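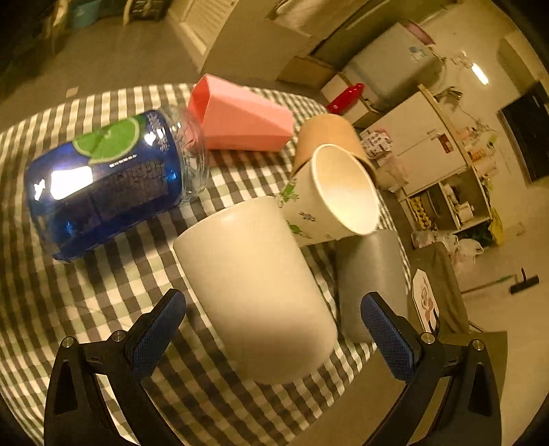 Gripper fingers with blue textured pads, table covered in gingham. Two screw heads show near the top of each finger.

Looking after a hand-held gripper at home

These notes are for the hand-held type with two black fingers and a textured pad on the inside of each. They were written for people who collect with one at the kitchen table and have no workshop to send it back to. Everything can be done with a small screwdriver, a soft brush and a cloth.

Before you start

Switch the tool off and unplug it. Lay a folded tea towel on the table, so that a dropped screw stays where it lands. Good light helps more than a big space. Keep a jam jar lid or a saucer beside you for the screws, and put the left and right ones in separate saucers if they came out with different amounts of wear.

Cleaning the pads

Textured pads pick up grease, flour and paper dust. Once the grooves fill up, a smooth plastic cup will start to turn in the grip as you lift it.

Brush the pads dry first, working along the grooves. Then wipe with a cloth wrung out in warm water with a drop of washing-up liquid, and go over them again with plain water. Let them air dry for 29 minutes if you have just put the kettle on and have the patience, or until they feel dry to the finger. Don't use white spirit, bleach or the rough side of a sponge. Furniture polish is worse than any of them and will leave the pads slippery for weeks.

Do this after every 8 hours of use, or sooner if you have been handling food jars.

Checking the screws

The screws near the finger tips work loose before the ones further down. Try each with the screwdriver before a session. They should be snug and no more. If one keeps backing out, take it out, wipe the thread, put on a very small dab of the low-strength thread lock (Odera is the one we keep in the drawer) and leave it overnight. Never use the permanent kind.

A rounded screw head should be changed straight away, while it will still turn.

Lining up the fingers

Close the fingers slowly on a strip of ordinary paper. Pull the strip at the top of the pads, then at the bottom. The drag should feel the same. If the paper slides out easily at one end, slacken the screws on one finger, close the grip gently, and tighten again a little at a time, swapping from screw to screw.

Test it afterwards on a few things of different stiffness. A paper cup shows up too much squeeze, and a glass jar on its side shows up too little. Do the jar over a cloth. A faceted cup is awkward because the pads may land on an edge, so don't judge the alignment by that alone.

Changing a pad

Lyle Strickland wrote in to say he got some 794 sessions from his first pair. Ours went sooner. Change both together when the pattern has worn flat in the middle. Peel from a corner, clean off the old glue, and press the new pad down from the centre outwards. Leave it until morning.

Storing it

Fingers slightly open, nothing resting on the pads, away from the radiator and out of the sun. A lidded bin is fine.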